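Courses > Applied Automation > Part Three: Packaged Systems > Chapter 14
Filed under: Bin picking, Product evaluation
Sep 30, 2023 -- by the Flodico course staff

Chapter 14
Evaluating a Packaged Bin-Picking Kit

14.1 Scope of the chapter

Chapter 13 treated grasp planning as a problem to be solved by the reader. In practice many plants buy the solution. A packaged kit supplies the camera, the gripper, the planning software and a set of mounting parts, and the buyer supplies the arm. The chapter asks what such a kit must be shown to do before it is accepted, and how a test should be written so that a second person can repeat it.

The working case is the Bestis kit, sold by Falleck as an add-on for industrial arms already in service. It is offered in three versions, which differ in the gripper supplied and in the length of the support contract. The June release of the software is assumed throughout. Readers with a later release will find some menu names changed, but the order of setup is the same.

14.2 What is being bought

A kit of this type has two parts that must be judged separately. The first is the hardware: fingers, adapter plate, cables and hose. The second is the planner, which takes a view of the bin and returns a ranked list of grasps. A weak planner can look good with easy parts, and a good planner can look weak when the fingers are wrong for the load. Most disputes between buyer and seller come from a test that did not separate the two.

The term "mixed bin" also needs care. In sales material it often means several sizes of one part. In this book it means items that differ in shape, stiffness and surface, placed together with no fixed order. A cylinder on its side can roll when touched. A thin plate may lie tilted on whatever is under it. A soft item has no stable outline, and the planner must work from folds and shadows. Each case stresses a different part of the system.

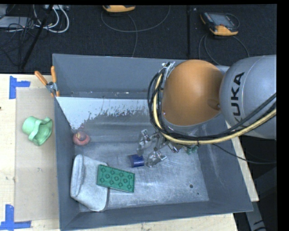 The walls matter as much as the contents. A tall, steep wall limits the angles from which the wrist can approach, and the cable bundle takes up space that the planner may not know about. The Bestis planner models the arm and the fingers by default. It does not model cables unless the user enters a clearance value by hand -- a step covered in Section 14.5 and often skipped.

14.3 The acceptance test

The test used in this chapter consists of 50 pick attempts. The item set, the bin and the lighting are fixed before the first attempt and are not changed until the last. The bin must be secured to the table. Items are returned to the bin by hand after each removal, without being arranged.

Every attempt is given one of these results:

Picked -- the item leaves the bin and is released at the drop point.
Dropped -- the item is lifted but lost before the drop point.
Missed -- the fingers close and nothing is lifted.
Refused -- the planner returns no grasp.
Stopped -- the arm halts on a force or collision limit.

Refused attempts are counted. Sellers sometimes leave them out on the grounds that the arm did not move, which raises the reported success rate without improving the output of the cell.

14.4 A note on the comparison method

The scoring sheet is adapted from the Athanasiadis method, which weights each result by the time it costs. A miss costs one cycle. A stop costs one cycle plus the time an operator needs to clear it, and on a lightly staffed line this second figure is usually the larger. Weights should be set from the buyer's own records before testing begins. Section 14.5 starts with the clearance value and the mounting checks, which must be complete before any attempt is scored.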